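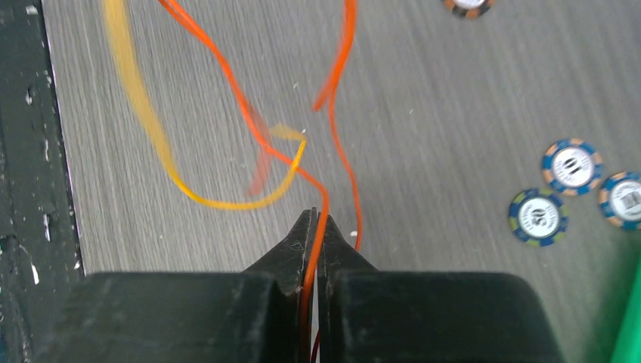 Why do loose wires end up crossed over each other when they've only been hung up for an afternoon?
Mostly it comes down to the bend left in them by the reel, which makes a free end swing sideways and hook round whatever is next to it.

Figure 3. Orange and yellow wires hanging close together. The end of the yellow wire hooks in and crosses an orange one.

4.2 Curl, colour and crossing

I went into this part of the work thinking colour would be the whole story. Shiela Ignacio and I had spent most of March cutting lengths off old reels at the Gasondale workshop, and the thing we kept grumbling about was telling the red ones from the orange ones under the bench lamps. Crossing hardly came up. Then we sat down with the record sheets (2055 lines of them, in Shiela's very small handwriting) and the note that turned up again and again in the margin was "caught on neighbour".

So this section is mainly about shape. By curl I mean the bend a wire keeps when you leave it alone. A length from the outside of a reel tends to hang in one wide, lazy arc, and a length from near the core wants to go back into a ring and will do so the moment you let go of the end. Figure 3 has a fair spread of shapes for so few wires: one orange wire goes up and off to the left in a long arc, a second orange one comes down in a loose S, and the yellow one bends sharply and loops back up. It's the looping kind that I'd watch. An arc can lie alongside another arc quite happily, but a hook has somewhere to catch.

We sorted our lengths by eye into straight, arc and hook, and Edgardo Pascual then did the same sort without seeing our sheets. We disagreed on 31 lengths, nearly all of them arcs that one of us had called straight. I've left those in under Edgardo's label, as he was the less tired of the two parties. Vaughn Fitzsimmons has argued that we should have measured the bend with a template and I think he's right, at least for the arcs - a hook is a hook and I can't see a template changing that.

Of the lengths we hung on the Grumard rack, 121 were crossed with a neighbour by the end of the day, and hooks made up far more of that group than their share of the rack. Spacing helped a bit. Moving the pegs apart stopped the arcs from touching, but the hooks simply swung further before they met something. Running each wire through the fingers a few times before hanging it did more good than any change we made to the rack, and it's what Jeanie Purves had told us to do in the first place.

Colour did matter in one way, which I'll mention here and come back to in Section 5. When two crossed wires were the same colour, people pulled the wrong end much more often. With an orange over a yellow you can follow the line down by eye and see which one is on top. With two oranges you're guessing after the first crossing, and a wrong pull tightens things up nicely. Precious Pangilinan's habit of hanging alternate colours was meant to make the rack look tidy, but it also meant her side was cleared sooner, and we've kept it up at Gasondale.

I should add that all of our lengths were plain single wires with the ends cut clean. Anything with a plug or a crimped tag on it will behave differently, and the few tagged pieces from the Quiambao box were set aside before the sort. They're listed separately in the appendix, along with the reels they came from where we could still read the labels.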